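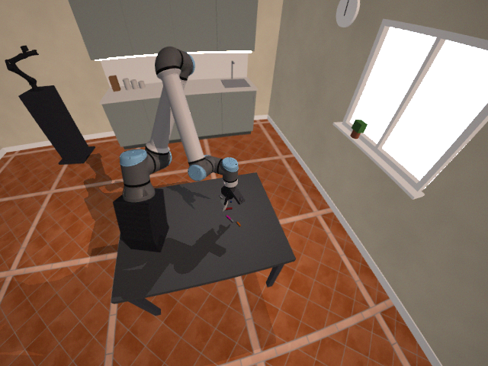 Durkasow has released Vovau 14, an update to its floor covering catalog for architects and building contractors. The release adds 394 surface entries, each with slip rating, joint width and cleaning data. Orange-brown terracotta floor tiles, as in the rendered room with the dark gray table, are now listed under their own heading and no longer grouped with general ceramics. Entries can be sorted by tile format, finish and wear class.

"Contractors asked for joint width on the first line of each entry, and it is there now," said Elínborg Mikkelsen, product manager at Durkasow. "Load data for outdoor use will follow in August."

Existing license holders receive the update at no charge. New licenses are sold through Flullolik in packs of 14 or 50 seats. A full install takes about 80 minutes on a shared server.

Last updated: April 15, 2020

0 comments | 14 shares

This site uses cookies. By continuing to browse, you accept our cookie policy.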